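FROM THE BENCH: boards off the table, at last

Quick one this month, the press deadline snuck up on me and Jamila wants the copy by 3.

If you've been in the back room since May you know what the bench used to look like. Memory sticks in a cereal bowl. Cards stacked on cards. Dagný Hedegaard lost a whole evening to a board that had slid under the Gerkow parts tray, and after that she went home and started drawing. So now we have the gray plate. Flat back, rounded corners, clips on the front, parts stand up in it on edge instead of lying around getting scratched.

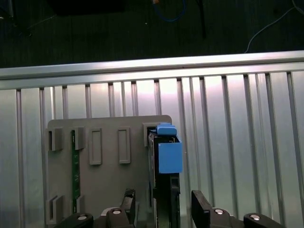 Dagný's gray plate on the bench, green board in the left-hand slots, dark unit with the blue holder on the right.

Clips on the left are for the long skinny green boards. Slide them in from the top, straight down, upper clip and lower clip both. If it fights you it's crooked. Pull it out and go again, don't lean on it please. A cracked clip takes Dagný 44 minutes to reprint and she has other things to do.

Yes there will be more plates. She's got enough filament for 3, maybe another if Zavby ships the reorder on time (they did not last time). The file is on the shared drive under "contreras", don't ask, it's the name of the folder and it's too late to change it now. Print flat side down. Jamila tried it standing up and got spagetti.

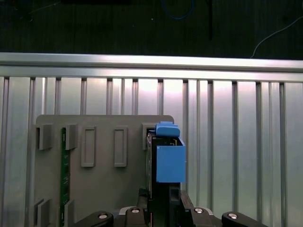

Couple of bench rules while we're on it. Label goes on the bag, not on the board. One machine's parts per plate. If you take something out, put it back or leave a note with your name on it, a readable one. And somebody keeps parking coffee next to the rail. Stop it.

Other half of the news is the desktops. Stostton library is clearing out its old office machines and we said yes to 20 of them. First ones are getting opened up now. Same drill as always for newcomers:

Power cord out. Then hold the power button down a few seconds. Side panel off, lay it somewhere you won't step on it. Look before you pull anything, take a phone picture of the cables, you will be glad later.
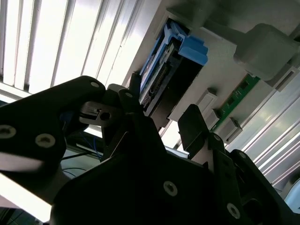
Drives come out first and go straight to Jamila Bepari for wiping. All of them, even the ones you think are blank. She has the log sheet and the only pen that works. Then memory, then any cards, and those go in the plate. Screws in the magnetic dish, and keep the long ones apart from the short ones, we've had a long one go where a short one belonged and it wasn't pretty.

Do NOT open a power supply. Not even a little. If one is bad, the whole unit comes out and goes in the red bin. Do read the label on it though and copy the numbers onto the machine's card, because we keep ending up with spares we can't match to anything. Bring a flashlight, the print is tiny.

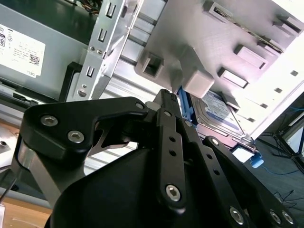 Watch your knuckles around the drive bay too, sheet metal edges are no joke and the bandaid box is down to the weird small ones. Will restock.

What we still need: anti-static bags (we use up 200 faster than you'd think), a decent number 2 screwdriver, short SATA cables, and a lamp with a neck that stays were you put it. Drop-off is the side door, evenings after 6, ring twice.

Anyone who wants to learn the teardown, come find Dagný or Jamila. No experience needed, closed shoes please. More on the library machines next issue, once we know how many boot.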